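Repair mornings return to the old Wurnov building after the summer break

If you have been keeping a tired kettle or a sulking computer in the cupboard under the stairs, now is the time to dig it out. The Wednesday repair mornings are starting up again in the old Wurnov building on the corner of Mill Lane, and everyone who came along last year (and plenty of people who meant to and never quite got there) will be glad to hear that the doors open at half past nine, with tea on from the moment the urn can be persuaded to boil.

The mornings began two winters ago with a couple of trestle tables and a borrowed extension lead, and they have grown a good deal since then. Last year 600 household items came through the door, everything from bread makers and bedside lamps to a much-loved accordion that needed a new strap. Not all of them could be saved, of course, but a great many went home again in the same carrier bag they arrived in, and 54 of them were computers of one sort or another.

Computers are the thing people ask about most, and the organisers have listened. There will now be a table set aside for them every week instead of every other week, and the Olivance hardware shop on the High Street has kindly given a fresh supply of screwdrivers, brushes and small parts trays, which will save a lot of polite queuing for the one good Phillips head.

A slow machine is very often only a dusty one, or one that would be happier with a bit more memory, and it seems a great shame to send it to the tip for the want of an hour's attention. Visitors are welcome to pull up a chair while their computer is opened up and have everything explained to them as the work goes along. Plenty of people who came in last spring swearing they would never touch the insides of such a thing are now quite at home in there.
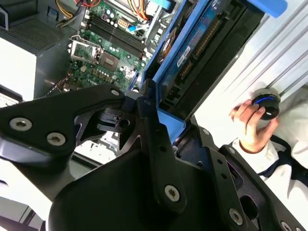

What to bring

Please bring the power lead as well as the item itself, even if you are certain the lead is fine. For desktop computers there is no need to carry in the screen, keyboard or mouse, as there are spares on the table. Do copy any photographs or letters you would be sad to lose before you come. If you can't manage that at home, say so when you arrive and it can usually be done first.

Large appliances such as washing machines and fridges are too much for the tables, I'm afraid, and microwaves can't be opened at all. Clothes and soft toys are very welcome, and the sewing corner will be by the window as before, where the light is best.

There is no charge for a repair, though there is a tin by the door for anyone who would like to put something in it. The tin and the cake stall between them brought in £3000 last year, which went on the rent, the heating and the new ramp at the side entrance. Anyone with a pushchair or a wheelchair will find that ramp a great improvement on the old steps.

Something to eat

The Srithong café next door is doing soup and a roll for anyone with a repair ticket, from eleven o'clock until it runs out, and going by last year that can be surprisingly early on a cold day. Cakes for the stall are always wanted, and can be left in the kitchen from nine.

Getting there

The Wenaler bus stops directly opposite, and the driver will generally give you a moment to get down if you have a hoover under one arm. Parking in Mill Lane is limited to an hour, so those coming by car may do better behind the library and walk through. The mornings finish at half past twelve, with the last items booked in at noon.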